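Hilo sobre mi guerra con la factura de la luz, que empezó en marzo y que voy perdiendo.

Cambié de compañía porque un señor muy simpático de Gelta me llamó a la hora de la siesta. Me prometió un ahorro de 500 euros al año. Yo pago menos de eso al año. Tendría que haber sospechado que iban a ingresarme dinero.

La primera factura tenía 14 páginas. La parte que se entiende es mi nombre, y venía con una errata.

Hay un apartado que se llama "otros conceptos regulados y no regulados". O sea, todos.

Llamé a atención al cliente. Me salió la música de espera, una versión con flauta de algo que en su día fue un tango. Me la sé entera. La tarareo en la ducha, con agua tibia, por si acaso.

Entonces me dio por ahorrar en casa. Leí que lo que más gasta es lo que se queda enchufado sin hacer nada, y me sentí aludido.

Fui desenchufando cosas: el microondas, la tele, el ordenador viejo que no enciendo desde la mudanza pero que ahí seguía, en la regleta, como un pariente en agosto.
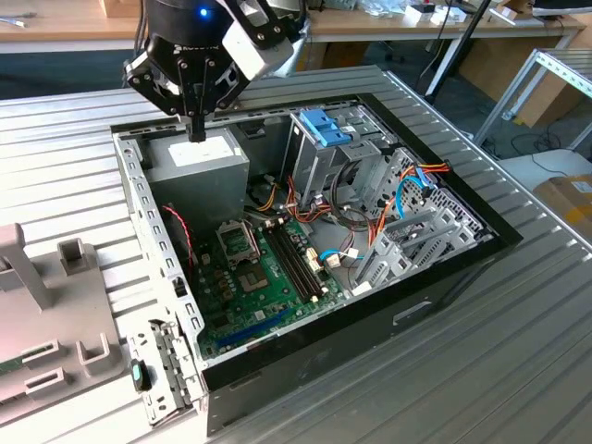
También desenchufé el router sin querer y estuve una tarde entera convencido de que me habían cortado el servicio por preguntar.

Me compré un medidor de consumo marca Edach. Lo enchufas entre el aparato y la pared y te dice cuánto gasta. Lo he probado con todo. El medidor también gasta, por cierto.

Culpable principal: la nevera. Careo con la nevera. La nevera no colabora.

Mi cuñada dice que me pase a Hetard, que a ella le va de maravilla. Le pedí que me enseñara una factura. Resulta que las recibe en un correo que ya no abre. Claro que le va de maravilla.

He puesto la lavadora a las 3 de la madrugada porque es hora valle. La vecina de abajo me ha dejado una nota en el ascensor. Es una nota en hora punta.

Novedades de hoy, 19 de diciembre de 2022: ha llegado la última factura. He ahorrado 3 euros. El medidor costó bastante más, pero eso va en otros conceptos no regulados.

Me acaba de llamar otra vez el señor simpático. Que si he pensado en el gas.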